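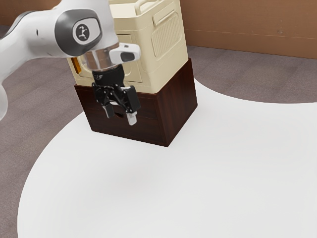

Election observers wanted, Garovdale regional assembly

The Tromow Election Monitoring Project is recruiting 22 short-term observers for the repeat vote in Garovdale this July. We also need two people for the legal desk in Demcombe.

You may know the background. The electoral tribunal annulled the last result in 16 of the assembly's 50 seats, the governor suspended the whole chamber pending a fresh vote, and both sides announced that democracy had been saved. We would like to see the paperwork first. The tribunal's full reasoning was promised weeks ago and, at the time of writing, what has been published is a summary and a press notice.

The election office says the new register is clean. It removed 2,536 names and has not yet said how they were chosen. Part of the job will be standing outside polling stations and talking to people who expected to be on the list and are not.

What observers do

You will work in pairs. Each pair covers a set of polling stations from before opening until the count is signed, which last time meant four in the morning in the hill districts. You fill in a form at every station, you photograph the results sheet if the law allows it on the day (the rule has changed twice), and you phone your figures in to Demcombe. You do not advise officials, argue with party agents or give interviews. Most of the day is dull. If it is not dull, write down the time and ring us. 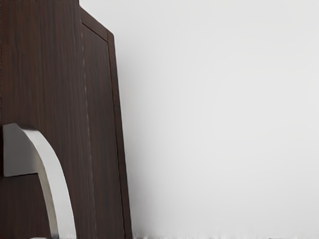

The legal desk is a longer post, six weeks in all, reading complaints as they come in and following them through the tribunal. You will need a law degree or solid experience of election disputes, and patience with badly scanned documents.

Who should apply

We have had plenty of applicants who believe in free elections. So does everyone standing in this one, to hear them talk. We would sooner have people who can read a tally sheet when tired, who notice that a total is wrong, and who will still report it when the error helps the side they like. Previous observing is useful but we do train. Teachers, auditors and retired court clerks have done well with us.

You cannot apply if you hold office in a political party, have worked for any candidate in Garovdale in the past five years, or are a close relative of one. We check.

Pay and conditions

Observers receive travel, a shared room and a daily allowance that covers meals and not much else. Legal desk staff are on a fixed-term contract, with the salary set out in the application pack. Accreditation is in the hands of the election office, which refused several of our people last time without giving reasons. If you are refused we will pay the costs you have already run up, but we cannot promise you a place.

Our money comes from the Zwane Fund, whose agreement with us is printed in full in the pack. Please read it and ask us awkward questions at interview.

How to apply

Send a CV and one page on an occasion when you changed your mind about a set of figures to Mireille Bailly, recruitment, at the Demcombe office. Questions about the legal desk should go to Vilgot Aasen. No letters of support from politicians, please – they will be put in the bin.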